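스카스빌 울 펠트 실내화 안감 깔창, 두께 9mm

겨울이면 꼭 다시 찾아 주시는 분들이 계셔서 올해도 11월에 맞춰 깔창을 넉넉히 준비했습니다. 플라노브의 작은 공방에서 양모를 눌러 만든 펠트인데요, 처음 손에 쥐어 보시면 생각보다 단단해서 놀라실지도 모르겠어요. 며칠 신다 보면 발 모양대로 천천히 자리를 잡으니 조금만 기다려 주세요.

어떤 신발에 맞나요

앞이 둥글고 발볼이 넉넉한 실내화라면 대부분 잘 맞습니다. 저희 깔창은 앞쪽을 넓게 재단해서 발가락이 모이지 않고 편안하게 펴지거든요. 타일 바닥에서 오래 서서 일하시는 분들이 특히 좋아해 주시는데, 사진 속 하얀 클로그형 신발처럼 앞코가 동그란 모양이 저희가 재단할 때 늘 떠올리는 형태예요. 반대로 앞이 뾰족한 구두에는 권해 드리지 않습니다. 가위로 다듬어도 모양이 예쁘게 나오지 않더라고요.
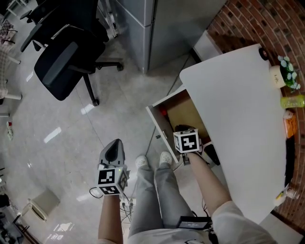
크기는 어떻게 고르나요

평소 신으시는 치수에서 한 단계 큰 것을 고르신 다음, 뒷면에 인쇄된 선을 따라 조금씩 잘라 맞추시면 됩니다. 한 번에 많이 자르지 마시고 넣었다 뺐다 하면서 맞춰 보세요(저도 급하게 자르다 한 켤레를 버린 적이 있답니다!). 원래 들어 있던 깔창이 빠지는 신발이라면 먼저 빼고 넣으셔야 발등이 조이지 않아요.

제품 정보

소재: 양모 펠트, 바닥면 천연 라텍스 코팅
두께: 9mm
색상: 귀리색, 짙은 회색
구성: 한 상자에 2켤레
세탁: 40도 이하 미지근한 물에 손세탁, 그늘에 뉘어서 건조

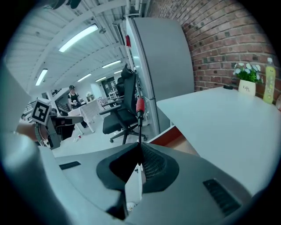
오래 신으시려면

저녁에 신발을 벗으시면 깔창을 꺼내 세워 두세요. 두 켤레를 하루씩 번갈아 신으시면 펠트가 숨을 돌릴 시간이 생겨서 훨씬 오래 폭신합니다. 보풀이 올라오면 옷솔로 한 방향으로 쓸어 주시고, 건조기는 부디 참아 주세요. 아이 신발에나 맞을 크기로 줄어들었다며 속상해하시는 분이 해마다 꼭 계십니다.

구매하신 분의 이야기

"일컴에서 작은 빵집을 하고 있습니다. 하루 종일 서 있는 게 일이라 깔창은 안 써 본 게 없는데, 이건 저녁이 되어도 발바닥이 덜 화끈거려요. 처음 사흘은 좀 딱딱했습니다." Berkay Güneş

주문과 배송

이번 수량은 400상자이고, 귀리색이 늘 먼저 떨어집니다. 오후 2시 전에 주문하시면 당일 발송해 드려요. 자르지 않은 제품은 교환이 되니 색이 마음에 안 드시면 편하게 연락 주세요. 같은 양모로 만든 괵체 발목 워머도 함께 담으시면 한 상자에 포장해서 보내 드립니다.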